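[Print this message] [E-mail this message]

Re: how many apple examples before we retrain?
From: Ailsa Paterson
To: florora-data list

Quick reply, between sessions, so sorry for the fragments.

Murdo Yule wrote:
> We're at 232 kept examples for the apple task and I don't see the
> point of going to 1000 if they're all the same person at the same
> table. Could we stop here, retrain, see what it gets wrong? Also, can
> someone say what counts as a bad take. Po-yen and I threw out
> different ones last month and I don't think either of us was
> following a rule.

Agree on the first part, mostly. 232 is thin but it's thin in the wrong direction — nearly all right hand leading, nearly all slow. If the model only ever sees people being careful it learns the pauses too. Saw this at Vikthorpe with the cup task, the arm would stop dead just over the rim every time, exactly where Ruaridh used to stop and think.

So before any retrain I'd like another block with the lead hand swapped, and with the start position moved about. Floor starts as well as table starts. Floor starts are a pain for the back but they give us the reach from a height we have almost nothing for. 30 per person, then change person. Not 30 in one go please, the last ten are always sloppy.

Bad takes. My rule, argue if you want:

- tag cubes hidden from the head camera for more than a second or so: out
- object dropped and picked up again: KEEP, but mark it as a recovery. These are worth more than the clean ones
- somebody talks to the operator and they look away: out
- gripper view blocked the whole time: out
- gripper view blocked only at the moment of the grasp: keep, we can't avoid it

The third one is most of what Po-yen threw out and I think he was right. Murdo you kept those, I'd pull them.

On the two views, for Stijn, who asked what the Endden loader is suppose to line up. First one is the head view, second is from a gripper.

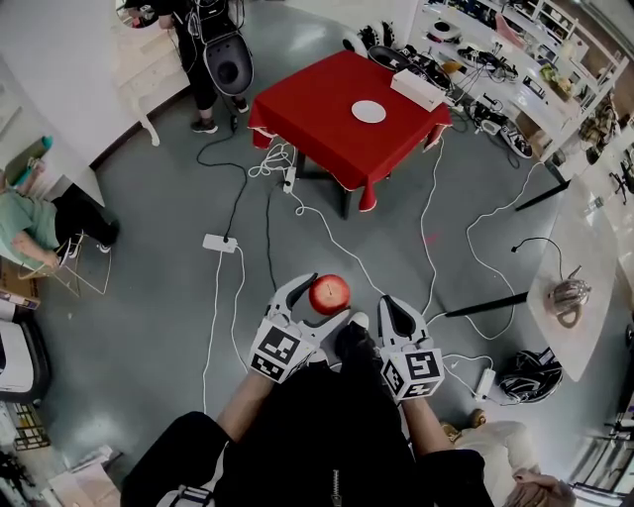
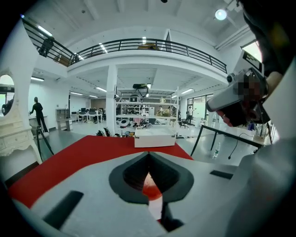
The loader matches on the clock and nothing else, so if one stream starts late you get a pair that look fine seperately and make no sense together. Check the first few of each batch by eye. I did a batch in March without checking and lost the lot.

Other thing, background. I know it's tempting to clear the room out before each block. Don't, or don't every time. Arumugam set was all filmed against a bare wall and the policy fell over as soon as a person walked behind the table. Leave the people and the cables where they are, just keep a path for whoever's wearing the straps.

Target for the whole set is still 4000 over all tasks, I haven't changed that. But I'd take half of it if the hands and the starts were properly mixed.

Ruaridh — can you do left lead tomorrow after 2pm? And batteries, the second pair was flat again this morning.

Ailsa

[Print this message] [E-mail this message]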